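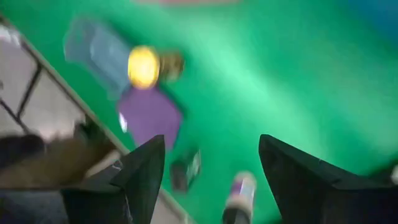 Mixed-goods sorting cell, eight months in: what changed on the floor
Forum: Warehouse & Returns Automation > Floor Operations

greenbench_ops
Posted Sep 22, 2021

Writing this up for anyone deciding whether to put an arm on a returns line. We handle small consumer returns, all loose items, nothing in standard packaging by the time it reaches us. One cell, two-finger gripper, wrist camera, green work surface. Integration was by Hnatiuk, the software is Zullard. Before the cell we had four people per shift at that station. Now we have two.

Throughput first. The manual station ran at 900 items per shift with four people. The cell plus two people does 787. Per head that is an improvement. In total it is a drop, and our planning sheet had assumed no drop.

The two people left are doing different work. One clears rejects, meaning whatever the arm declines or fumbles. The other spreads incoming items so they don't touch. Overlapping items are the largest single cause of declined picks. A thin flat item partly under something round is the worst case. The sorters used to separate things with one hand while scanning with the other, and it was never written down as a task, so it was never in the spec.

Questions for the group:
1. Has anyone removed the spreading job without buying a vibrating feeder?
2. How did you grade the reject-clearing job for pay?

tote_and_belt
On 1, no. We tried a sloped chute and it made piles. Piles are worse than a scatter. We ended up with the feeder.

On 2, ours stayed at sorter grade for a year and both good people left. It's a harder job than sorting. You get only the items a machine couldn't deal with, all shift, with no easy ones in between.

kessel_run_maint
Maintenance side here. What are you using for fingertips? Narrow tips get between things on a crowded surface but drop cylinders if the grip is off center. Wide pads hold cans well and can't lift anything flat. We change tips between batches and it takes 2 minutes, which sounds fine until you count the batches.

greenbench_ops
Tapered tips, black. Cans and bottles are mostly fine upright and bad lying down. Flat soft goods we get by pinching an edge, when there is an edge to pinch.

No tip changes between batches. Our batches are mixed by definition.

linelead_pdx
I'm going to disagree with the framing. You had four people doing a job and now two people do the parts of it that are hardest on the hands and the eyes, for fewer items per shift. I'd want to know where the other two went before calling it an improvement per head.

greenbench_ops
Fair question. One moved to outbound at the same pay. One took the technician course at our Janditcombe site and came back to run the cell on the late shift. Nobody was let go. I should have put that in the first post.

I'd still call it an improvement per head. The manual station had a wrist injury rate we could not get down, and it has dropped. I don't have a full year yet, so no number from me until after December.

linelead_pdx
Injury rate with half the people will drop on its own. Use hours worked as the denominator.

greenbench_ops
It is per hours worked.

linelead_pdx
OK, then I'll withdraw that part. The pay question stands.

arcflash_annie
We run a Pleltel cell on similar goods. Two notes.

Camera. The view from the wrist is badly smeared while the arm is traveling. Our supplier had the software deciding on picks from those images to save cycle time. We made it stop, settle and then look. Cycle time went up slightly and declined picks fell by a third. Check your setting. On ours it was called look-while-moving and it was on by default.

Surface. If yours is at all glossy, look for a bright streak from the ceiling lights. Pale translucent plastic in the glare reads as background. We moved a light. Matte sheet would also do it.

greenbench_ops
We do have a streak. Clear and light blue plastic trays are high on the decline list and I had put it down to the gripper. Will look at the lights first, it's cheaper.

Will ask Hnatiuk about the settle time.

tote_and_belt
Agree on settle before look. It also made the arm easier to work next to. Our people said the constant motion wore them out more than the noise did. When it pauses they can tell what it's going to do next.

kessel_run_maint
Slight disagreement. A pause reads as "safe to reach in" to a new hire. We had to add a lamp that stays lit through the pause. Fence or light curtain on yours?

greenbench_ops
Light curtain on the loading side, fence on the other three. Reject clearing is done at a separate table downstream, so no reaching in. Spreading is done before the items enter.

arcflash_annie
How are you tracking items that go off the edge? We lost some 80 in the first quarter. They end up on the floor tile under the fence and get found at cleaning.

greenbench_ops
We weren't tracking it at all until the cleaning crew asked whose they were. There is now a raised lip on two sides and a line on the shift sheet. A lip on the third side would foul the arm at low picks.

linelead_pdx
Who fills in the shift sheet?

greenbench_ops
The reject clearer. And yes, that is going into the regrading request too.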